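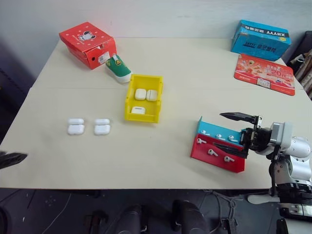 Equipment / Data collection / Tabletop stations

Jernemon Tabletop Station

2021-03-17 – by Gudrun Kohlhase

The Jernemon is a complete work place for recording examples of handling tasks. You get the table, the arms with parallel-jaw grippers, the head camera, and the recording software Holst. It is made for groups who train a learning system from demonstrations and who do not want to spend the first half year building the station themselves.

We at Ilent have used the same station in our own lab before we started to sell it. Most of what is written on this page comes from that use.

What is recorded

One recording is called an episode. The operator guides the arms through the task from start to end, and Holst saves the camera picture, the joint positions, and the opening of each gripper with one common clock. At the end the operator marks the episode as good, failed, or repaired. Please keep the failed ones also. Several customers threw them away in the beginning and later asked us if they can be brought back, and they can not.

Small goods and display tasks

The task set that is delivered with the station is built on things from an ordinary shop. Earbuds are on a stepped display stand with a blue and a red panel, and their white charging cases are partly in a yellow bin and partly on the table. The gripper must come to the stand from the side, with one finger over it and one across the front, and it must not push the neighbor earbud. For a person this is nothing. For an arm it is one of the harder tasks we have, because the stem of an earbud is short and the plastic is smooth.

Other things stay on the table during the recording: a shoebox with polka dots, a child's shoe, a printed card, a blue carton. They do not belong to the task. A system which has only seen a clean table learns the clean table, and then it stops working when somebody puts down a box. We advise to change these objects every 40 episodes and to move them a little in between.

How many episodes do you need

This is the question we get most. For the display stand task we recorded 191 episodes in February, with two operators, and the trained system could then do the task with the stand in its usual place. When we turned the stand it was much weaker. For a task where the position is free we would plan 250 episodes at least. Our full task set has more than 2,000 episodes and is included in the price.

Table and light

The table top is beige and not shiny. White objects are still well visible on it, but if you work mainly with white or beige parts, ask us for the dark top. Put the station at a plain wall if you have one. Do not place it opposite a window – the sun moves over the table during the day and you will find it in your data.

Grippers

The standard fingers are black, flat, and become narrow at the tip. They are fixed with small screws and can be changed without taking off the gripper. Soft finger pads are sold in pairs. Write in the episode notes which fingers were used, Holst does not know this by itself.

Drillier option

Drillier is our add-on for screwing and drilling tasks. It uses the same arm mounts and the same file format. It can not be used at the same time as the standard gripper on one arm, but you may have one arm with each.

Delivery and training

Installation takes one day, and on the second day we record together with your operators. New operators are usually too fast. Slow and even movements give better examples, also when it feels boring.

For prices, please write to the sales office and tell us your task in two or three sentences. Photos of your objects are welcome.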